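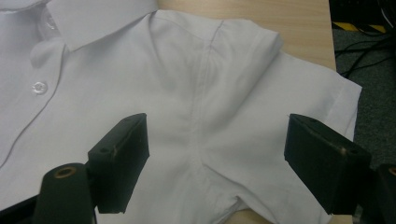
Unit 6: Garment Care and Pressing

Most creases in a shirt come from how it was dried and stored. Cotton fibers bend when they are damp and hold that bend as they dry, so a shirt left balled up will need steam as well as heat. Before you plug anything in, lay the shirt out and look it over. On a white short-sleeved shirt like this one, check the fold of the collar first, then the front placket. Four-hole buttons should have thread through all four holes. Sew any loose ones before pressing.

Order of work

Collar, underside first, from the points in toward the middle.
Yoke.
Sleeves. Short sleeves are pressed flat, hem last.
Back.
Front panels, button side last.

Ms. Ó Néill will demonstrate the yoke at the start of the lab. Bring your own pressing cloth. A 36 inch square of plain cotton is enough, and the Skelard ones in the supply closet may be borrowed but not taken home.

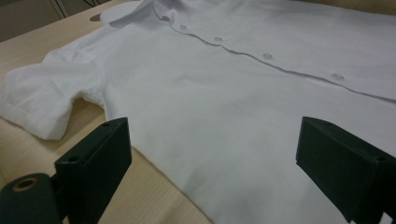

Front panels get more wear than any other part of the shirt and are where scorching shows most. Work from the shoulder down and lift the iron between strokes - sliding it sideways stretches the cloth off grain. Shallow wrinkles across a broad front panel, as on this shirt, usually come out with a light mist and one pass. Go around each button with the tip of the iron, never over it. Pale, slightly translucent buttons should be treated as plastic unless the label says otherwise.

Check the care label for the iron setting. One dot is low, two is medium, three is high. Plain cotton can normally take three. Blends go by the weaker fiber, so a cotton and polyester shirt gets two at most.

For next class: read the section on starch in the Brophy packet and press one shirt at home. Write 600 words on what you did, including the fiber content and the setting used. Late papers go in the box outside the Merum Room.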